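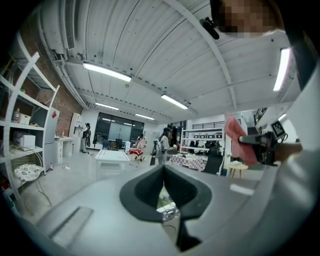
4. Setting up the watering controller

The Pleltus controller runs up to two zones from one garden tap. Install it after the tap fittings are on (section 3) and before you lay any dripline. You will need a Phillips screwdriver, thread tape and the grey programming key from the accessories bag.

4.1 Fitting the batteries

1. Turn the controller face down and undo the two screws on the battery cover.
2. Fit four AA alkaline batteries, following the marks inside the compartment.
3. Check that the rubber seal is sitting flat in its groove, then refit the cover. Finger tight plus a quarter turn is enough.

Caution: Do not use rechargeable batteries. Their lower voltage can leave a valve stuck open.

4.2 Connecting to the tap

1. Turn the tap off and run the hose out until it stops dripping.
2. Wrap the tap thread three times with tape, clockwise.
3. Screw the controller on by hand with the display facing you. Do not use a wrench on the plastic collar.
4. Open the tap slowly. If water weeps from the collar, close the tap, remove the controller and check the washer.

Note: Working pressure must not go over 500 kPa. Most homes in Adstead and Dovidton are under this, but properties at the bottom of Craddock hill usually need a pressure reducer. Fit it between the tap and the controller.
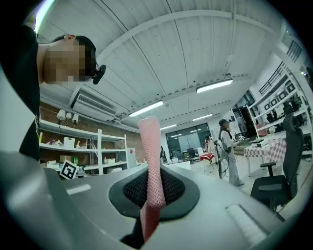

Can I leave the controller outside over winter?
Only where it doesn't freeze. Otherwise take it off the tap, drain it, remove the batteries and store it indoors.

4.3 Setting a program

1. Push the programming key into the slot until the display lights.
2. Set the clock. It uses 24-hour time and does not adjust for daylight saving.
3. Press ZONE to choose 1 or 2.
4. Press START and set the time watering begins. Early morning suits most gardens.
5. Press RUN and set the minutes. For a vegetable bed on dripline, begin with 11 minutes and check the soil the next day.
6. Remove the key to save.

If both zones are set to start together, zone 2 waits until zone 1 has finished. The display shows a small clock symbol while it is waiting - this is normal and is not a fault. 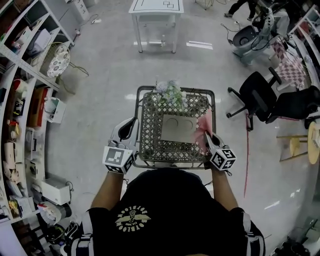 To skip watering after rain, press HOLD once for each day you want to miss. The program starts again by itself when the hold runs out. Pressing HOLD for five seconds clears the hold but leaves your start times and run times as they were.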